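Zullstead bottle refund depot to open Saturdays from September

January 5, 2022

Residents of Zullstead will be able to return drink containers on Saturdays from September, under changes to the town's refund depot on Burden Road.

The depot now opens on weekday mornings only, and people who work standard hours have long complained that they can't get there. A petition calling for weekend hours gathered 500 signatures last spring.

Depot manager Melati Sopacua said the new hours would be 8 am to 2 pm, with the weekday hours left as they are.

"We had people dropping bags at the gate on Friday night and hoping for the best," she said. "Once the bags are left outside we can't pay a refund on them, and someone has to clean up."

The site is run by Cotismont, which took over the lease from Rowlands Recycling. The company will put in a second sorting counter and widen the driveway so that cars with trailers can turn around without backing onto the road. Work on the driveway is due to take 14 days, and the depot will stay open while it is done.

There will be a limit of 200 containers per person on Saturdays. Sporting clubs and schools with bigger loads are asked to book a weekday time.

Seren Ruddock, who organised the petition, welcomed the change but said the limit was too low for some households.

"If you save up for a couple of months you're over it straight away," she said. "Still, it's a lot better than what we had – which was nothing on the weekend."

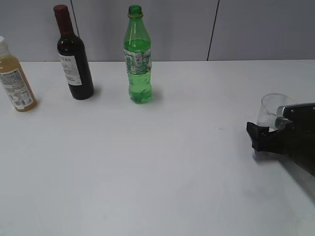 Lids can be left on or taken off, but containers should be empty and labels must stay on so staff can check them. Crushed cans are accepted if the label can be read.

Refunds on loads of fewer than 100 containers will be paid in cash at the counter. Larger amounts will go to a bank account, normally by the next working day.

Printed copies of the new hours will be available from the depot and the Zullstead library.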